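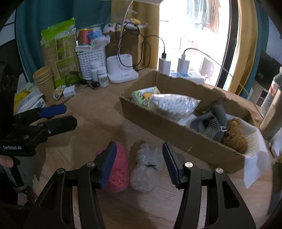

According to the woman who runs the sorting table at Skellel, the hardest moment comes before anything is put in a box. People arrive with a mixed pile, she told me, and they want to begin with the big things. She asks them to begin with the soft ones.

We spoke on Tue 23 December, in the small shop in Neris where she teaches people how to pack for a move or for a long time in storage. She has done this work for 4 years. Before that she was folding clothes in a hotel laundry, and she says that her hands still remember it.

"A plush toy is a good teacher," she said. "It accepts a small place, but it does not like to be pressed for many months. So you learn to fill a box and to stop in time."

She prefers shallow cardboard boxes without a lid, also when the edges are already torn. In a deep box, she explained, the small toys go to the bottom and the children take everything out to find one bear. In a shallow box they see it immediately. She lays the toys side by side, and small packages and clear bags go at the end.

I asked about the plastic. She was a little embarrassed by the question. "I would like to use less," she answered. "But a clear bag has one big advantage – you do not need to write on it. For the tie I take what I have at home."

Her desk is also her storage place, and she does not hide this. Paper cups, a basket, the lamp and the chargers all live there together. 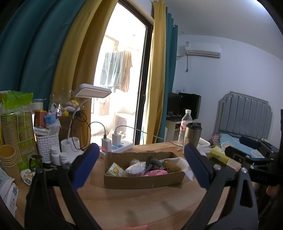
Her sister finds that a desk should be cleared completely before any packing begins, and the two of them have disagreed on this point since February. "She is right for her house," the woman from Skellel said. "In my house, if I wait for the empty desk, I will pack nothing."

A course with her takes 2 evenings and costs 40 euros. The next one will be held in the back room of the Kozma bookshop, and people are asked to bring one box and the things which they always postpone. She will bring the tea.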